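Testadar Opens Bedroom Tidying Course in Zonuvstead

The home skills center Testadar has started a new evening course in Zonuvstead, and the subject is the bedroom. On Wednesday the first group of 18 people came to learn how to fold clothes, make a bed and keep small things in order. The course has five lessons and it costs nothing for residents of the town.

Testadar already gives lessons in cooking and simple sewing. The idea for the bedroom course came from a survey which the center made in spring. Over 400 residents answered it, and many of them wrote that the bedroom is the last room they clean - guests do not see it, so it can wait.
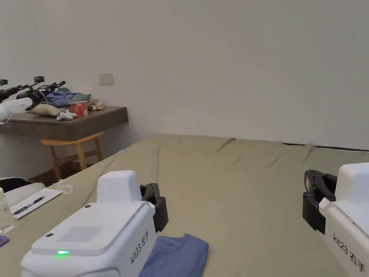
Most of the first lesson was about T-shirts. The participants practiced a simple fold on top of the bed, where there is more space than on a chair or a shelf. The teachers also advise to smooth the sheet before starting, and to keep a notepad and a pen close by for writing down what has to be repaired or given away.

The linen for the course was donated by Nesier, a local textile shop. Appiah, the moving company on the same street, gave 52 boxes for clothes that people do not want to keep. Full boxes can be brought back to the center until the end of June.

The next lesson will be about drawers and winter blankets. There are still a few free places in the second group, which begins after the first one is finished. Registration is at the front desk of Testadar, in the afternoon only.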